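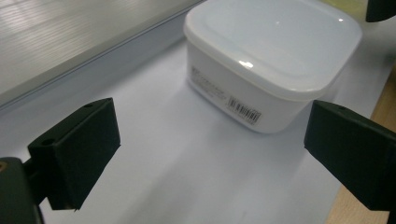
Section 4. Storing Dry Goods with the Wurnano Vacuum Sealer

Read this section before you seal flour, rice, beans or pasta for long storage. Fresh and frozen foods are covered in Section 5.

Before you start

Let the sealer stand on a level surface with the lid unlocked. Plug it in and wait for the green light to stay on. If it blinks, the lid gasket is out of its groove – press it back in along its full length.

Sealing a bag

1. Cut a bag from the roll, leaving 4 inches free above the food.
2. Seal one end first using the SEAL ONLY button.
3. Fill the bag. Wipe the inside of the open end with a dry cloth.
4. Lay the open end flat in the channel. Smooth out any folds.
5. Close the lid until both sides click, then press VAC + SEAL.
6. Wait for the light to go out before lifting the lid.

CAUTION: The heating strip stays hot after each seal. Keep fingers away from it.

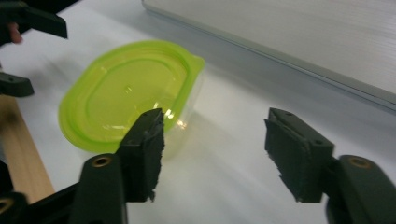
Skirkenov wrote to us in November that flour kept getting into the channel and spoiling the seal, even at the low setting, and asked whether a paper liner was safe to use. It is. Put the flour in a plain paper bag, fold the top over, and place the whole thing inside the vacuum bag. The same works for powdered milk and cornstarch.

Note: Leave the pump to rest between bags. After roughly 8 bags in a row it will shut off by itself and start again when it has cooled.

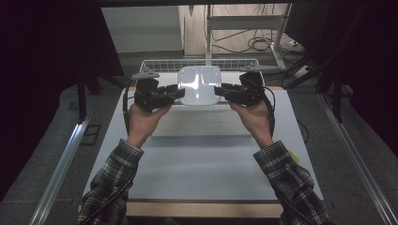

Labeling and rotation

7. Write the contents and the date on the bag before filling it. Ink smears on a tight bag.
8. Put new bags behind the old ones.
9. Check each bag the day after sealing. If it has gone soft, cut it open and seal it again in a new bag.

Brown rice and whole wheat flour contain oils and do not keep as long as the white kinds. Store them somewhere cool and use them first.
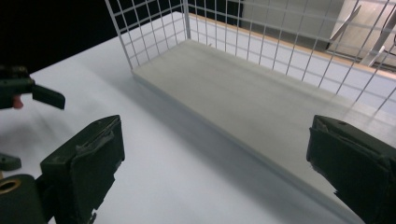 Replacing the gasket

Order part 745 for the upper gasket. The lower one is sold separately. Unplug the sealer, pull the old gasket out from one end, and wash the groove with warm water and a little dish soap. Dry it fully. Press the new gasket in from the middle outward and do not stretch it.

Revised December 2021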